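Reporting a Breaking Incident
Handout 4: the first hours
Course tutor: Suryani Lubis

Read this before the Saturday session. We will use the Arkulley market case throughout, so bring your copy of the three agency versions handed out last week.

1. What the first report contains

The first report of an explosion or a fire is usually four or five sentences long. It says what happened, where, when, how many people are known to be hurt, and who says so. Everything else can wait for the next version.

In the Arkulley case the first version went out at 7.40 in the morning. It said that a blast had damaged shops near the covered market and that police had closed the road. No cause was given. The casualty figure was "at least eight", taken from the ambulance service. By the second version the figure was 15, from the hospital. Both were correct when they were published. The second version kept the time of the first figure so that readers could see how the number had moved.

2. Attribution

Each fact that the reporter did not see needs a source, and the source should sit close to the fact. "Police said" at the start of a paragraph does not cover a claim made three sentences later by a shopkeeper.

Weak: The blast was caused by a gas cylinder. Police are investigating.
Better: A fire officer at the market said a gas cylinder had exploded. Police said they had not established a cause.

The second is longer and duller. Use it anyway. In the Arkulley case the gas cylinder line was dropped by the evening, and the papers that had attributed it had nothing to correct.

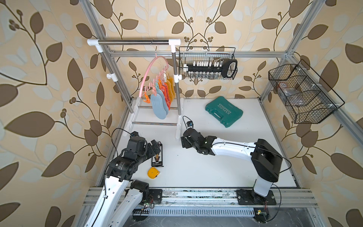 White tabletop and clothes drying rack against leaf-print wallpaper.

3. Numbers

Give the lowest figure that a named body will stand behind. If two bodies disagree, print both and say which is which. Do not average them and do not choose the higher one for the headline.

Keep separate counts for the injured and the dead, and a third for people missing. Check whether the injured figure includes police or fire crews. In the Drandberg rail yard fire, two firefighters were counted once by the hospital and again by their own station, and the mistake ran for most of a day.

Crowd figures are weaker still. Some 40 people were said to have been in the market when it opened. That came from one stallholder, and the agency copy should have said so.

4. Motive and blame

Do not suggest a motive in the first hours unless an official has done so on the record. Location is a fact and may be reported. Its meaning is a judgement. If the building next door is a party office, say that it is there and how far away it is. Leave out "targeted" until somebody with knowledge has used the word.

The same applies to timing. An election or a court ruling that falls in the same week can be mentioned as background, low in the story.

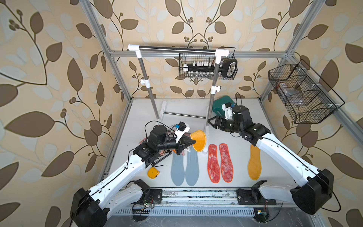

Claims of responsibility need two checks: whether the group has made false claims before, and whether the statement holds any detail not already published. A claim that repeats the morning's news reports tells you very little.

5. Witnesses

Ask where the person was standing and what they saw or heard themselves. Write down the words used. "A loud bang" is usable. "A bomb" is an opinion about the bang.

Do not name an injured person before the family has been told.

Exercise

Take the second agency version of the Arkulley story and underline every fact with no source. Rewrite the opening four paragraphs using only what was known at 9.00. Then do the same with the Jarkitz bus depot report in the appendix. Keep each rewrite under 150 words.

Reading: Antal, chapter 2, and the section on corrections in chapter 8.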